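About us

Venanach is a family-run campsite on the edge of the village of Mudby, a short walk from the river and a slightly longer one from the sea. We have 65 pitches, a row of little cabins under the pines, and a kitchen garden that everyone staying with us is welcome to pick from. If you've found this page, you're probably wondering who we are and what sort of holiday you'd have with us, so let us tell you!

The site was started by Sibel Uçar, who came to Mudby one September to walk the old drovers' path and ended up camping in a farmer's field for two weeks. She loved the place so much that she asked the farmer whether he'd ever thought of putting in a tap. He hadn't, but he let her try, and the first season there were four tents, one tap and a tin box on the gate for the money. The tap is still there, by the way, next to pitch 9, and it still gives the coldest water on the site.
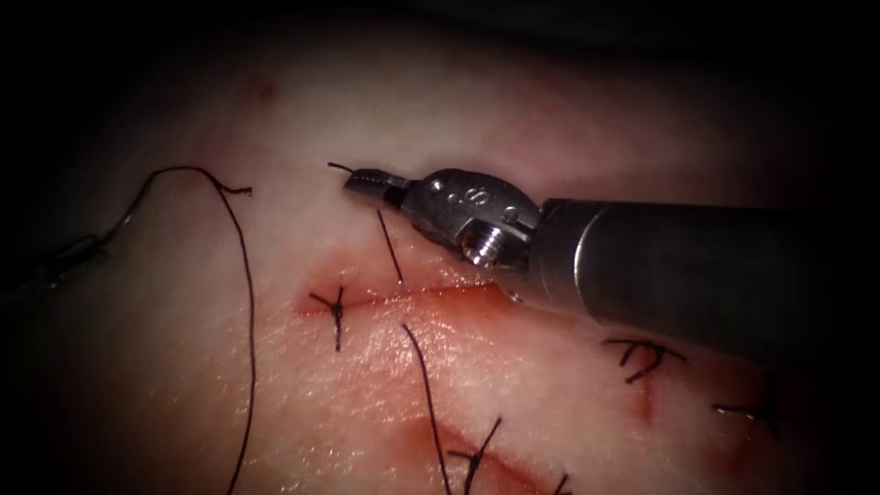
Things grew slowly after that. The Sönmez family, who own the dairy across the lane, rented us the lower meadow, and that's where most of the larger pitches are today. They're flat, grassy and easy to reach with a caravan, and you'll hear the cows being brought in early in the morning (bring earplugs if you must, but we think it's a lovely way to wake up). The upper field is for tents only. It's a bit of a climb with a full rucksack, but you get the view over the bay and the evening sun until very late.

Mingxuan Shen joined as site manager and has changed more than anyone. The wash block was rebuilt with proper hot showers and a family room, the paths got lights that don't shine into your tent, and the shop now opens at half past seven with fresh bread. Mingxuan also drew the walking map you'll be given when you arrive. It has nine routes on it, from a half-hour wander to the mill and back to the full day out over Etberg, and every one starts at our gate so you can leave the car where it is.

Etberg deserves a word of its own. It's the hill you can see from all over the site, 403 metres high, with a stone shelter at the top and a path up that most children of seven or eight manage happily. On a clear morning you can see both lighthouses. Go up by the east side, through the beech wood, and come down past the chapel, where the farm sells ice cream from a hatch in the summer months. The blackcurrant is wonderful. 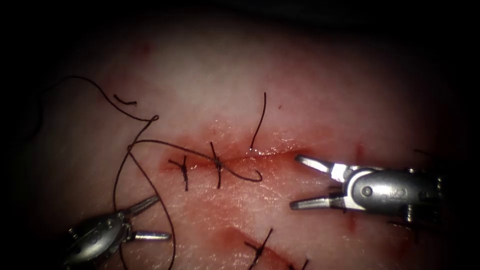 Do I need to book ahead?

For July and August, please do, and as early as you can if you'd like a cabin or one of the riverside pitches. At other times of year there is nearly always room for a tent, and you're welcome to ring from the road and ask.

Mudby itself is ten minutes away on foot along the river. It has a bakery, two cafés, a good fish shop and a small museum about the salt trade, which once kept the whole village busy. Just 642 people live there all year round, so the summer visitors make quite a difference, and we try to be good neighbours. We buy our bread, milk, eggs and firewood in the village, and our quiet hours run from half past ten at night until seven in the morning. The market sets up in the square from Easter onwards, and you should get there before ten if you want strawberries.

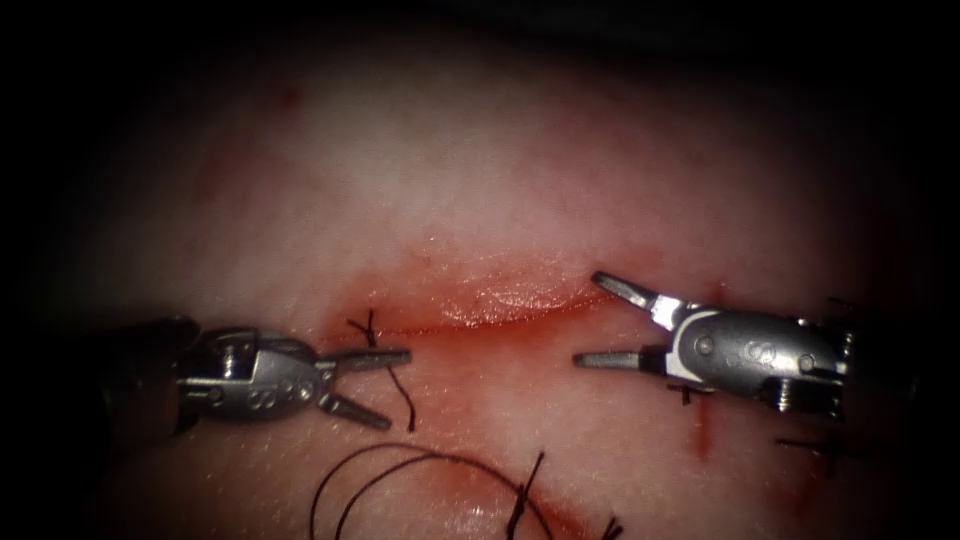
We're also very fond of trees. When we took on the upper field it was bare and windy, and over the years we've planted almost 2,000 young trees and hedging plants along its edges: hazel, rowan, hawthorn, and a line of wild cherry by the top gate that is glorious in spring. Guests have planted plenty of them. We do a planting weekend at the end of each season, with soup and a bonfire, and if you come along you camp for free. Wear old boots, the clay up there sticks to everything.

Dogs are welcome on a lead, and there's a fenced bit by the orchard where they can run. Bikes can be hired at reception, including two with child seats and one very old tandem. The river is fine for paddling below the footbridge, but please don't swim above it, where the current is strong after rain.
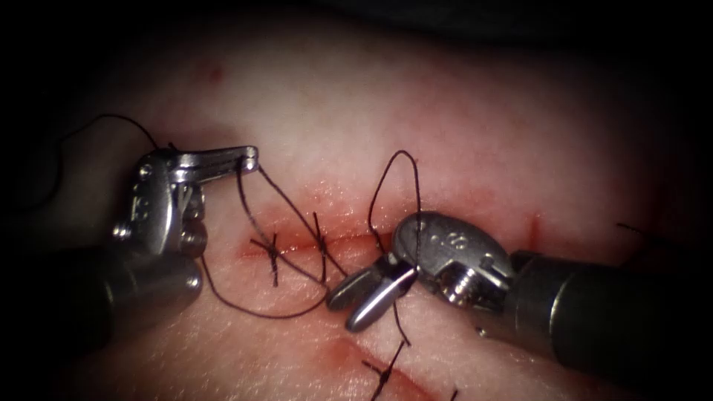 The team is six of us in high season and three in winter, when we mend fences, paint cabins and argue over the new colour for the shop door (it's currently blue, and there are strong feelings). Reception is open from eight until eight. If you arrive later, give us a ring and we'll leave your pitch number on the board by the gate with a torch underneath. Come and say hello when you're settled in, we love hearing where people have been and where they're off to next.

Related pages
Pitches and cabins
Walks from the gate
Getting to Mudby by train and bus
The salt museum and other rainy-day ideas
Planting weekend

Contact us | Site rules | © Venanach Camping, Mudby | Back to top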